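Flulgate Opens Pre-Orders for Tukasent, a Co-op Salvage Game for PC and Consoles

DELCOMBE - Flulgate, the independent game studio based in Delcombe, today opened pre-orders for Tukasent, a cooperative salvage game for up to four players. The game will be released in April on PC and current consoles, both as a download and in a boxed edition.

Tukasent is set on the Hà, a long tidal river lined with flooded shipyards and stranded barges. Players run a small salvage crew. They pick a stretch of river, wait for the tide to drop, and go in to recover whatever they can carry back to the boat before the water returns. Money from each haul pays for fuel, tools and repairs, and a better boat opens up the wrecks farther upstream.

The full game includes 57 wrecks, each with its own layout. Cargo is placed differently on every visit, and the tide runs on a clock that all players share. A typical trip takes 30 minutes. Crews can save between trips and pick up again with fewer players, and the whole campaign can also be played alone with two computer-controlled crew members.

Tukasent is the studio's second release and its first with online play. Two-player split screen is supported on all platforms. Online crews can mix players on PC and console, and progress belongs to the crew, so a player who misses a session comes back to the same boat as everyone else.

A closed test held over the winter drew 3685 players. Several changes came out of it. The rope and winch controls now use one button instead of three, the map can be read while walking, and a crew member who is caught by the tide loses the cargo they were carrying but keeps their tools. Flulgate also added a slower tide setting for new crews, which can be switched on or off between trips.

Accessibility options at launch include resizable subtitles, full button remapping, a high-contrast outline for cargo and a setting that replaces held button presses with single taps. Text will be available in English, French, German, Spanish and Vietnamese.

The boxed edition is limited to 3000 copies and is sold only through the studio's own store. It contains the game, a folded paper map of the Hà, and a printed crew handbook with repair charts and tide tables. The boxed edition ships on release day to addresses in the United States and Canada, and two weeks later elsewhere.

Players who pre-order either edition receive an alternate paint scheme for the starting boat. The paint scheme has no effect on play and will be offered to all players as a free update in the summer.
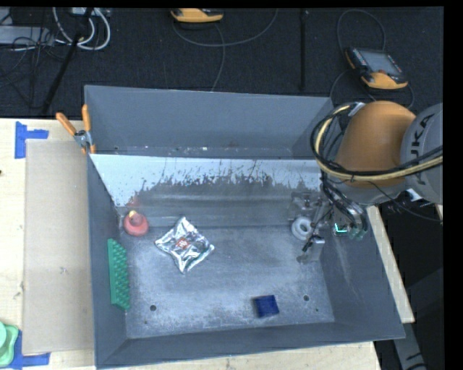 Will progress from the closed test carry over to the full game?

Test saves will not work in the release version, as the upgrade prices and river map have changed. Everyone who took part in the test will find a crew flag in their inventory the first time they sign in with the same account.

A free demo covering the first three wrecks goes live on PC at 10 a.m. Pacific time today and will stay up until release. Demo progress does carry over. A console demo will follow.

About Flulgate

Flulgate is an independent studio in Delcombe that makes cooperative games for PC and consoles. The studio is privately owned and publishes its own titles.

Review codes, screenshots and logo files for Tukasent can be requested through the press page on the Flulgate website.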